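Vilemach revised its cell acceptance rules in March, and the part on sweeping tools is the shortest. A bar tool working inside a rimmed tray must have its lowest travel set in software before any parts are loaded.
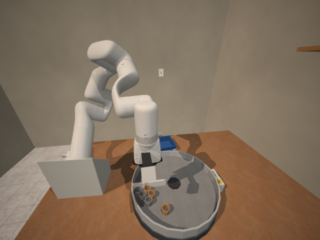

Rangel, the firm's test group, runs each layout in simulation for 100 cycles. A run is void if the tool touches the rim. Rania Kamel, who edits the rules, wants parts near the wall logged separately from parts on open floor.

Clause 2 covers camera placement: both fingertips must stay in view. 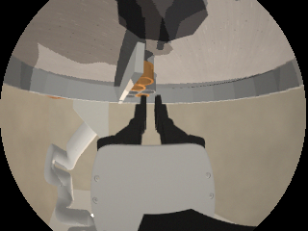 Simulated gripper view, with both fingertips at the tray edge.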